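Sollgate hand-held gripper, trial unit: jaw gap and lost tracking
Ticket opened Jan 9, 2022 by Stikthorpe workshop. Status: open, awaiting supplier
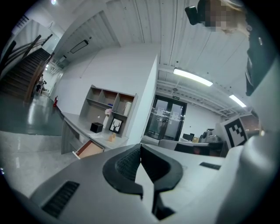
We took the Sollgate kit on trial in December, on the strength of a brochure promising it would track "in any ordinary room". Ours is an ordinary room and it doesn't. Tracking drops out for anything up to 4 seconds, mostly when the tool is tipped back. Tekin support blamed a missing or damaged marker, so please note that the square black-and-white marker is attached at the right and its white border is there all the way round. They then blamed our lights. There are two fluorescent tubes on the ceiling, same as half the offices in the country.

Second fault, jaw. The black finger pads don't match: the left has a fine ribbed inner face, the right is smooth and hooks round. I asked whether this is the design or a packing mistake and was sent a link to the shop.

Tried so far:
- Restarted tool and software. No change.
- Reinstalled from the Misard download page. Worse, then the same as before.
- Ran 45 pick-ups with a small carton. Dropped it 4 times, always off the smooth side.
- Blinds down, one tube off. Still lost tracking.
- Left it switched off for 40 minutes as told. I can't see what this was meant to prove.

Reply from Tekin: "Within normal limits. A calibration visit can be booked for £400."

Our answer: no. If it needs a paid visit to do what the brochure says, that should be in the brochure. We want the limits in writing, with the tilt angle, and a plain yes or no on the pads. Not closing this until we have both. The trial unit stays switched off on the bench meanwhile.

Contact support | © 2022 Tekin | Back to top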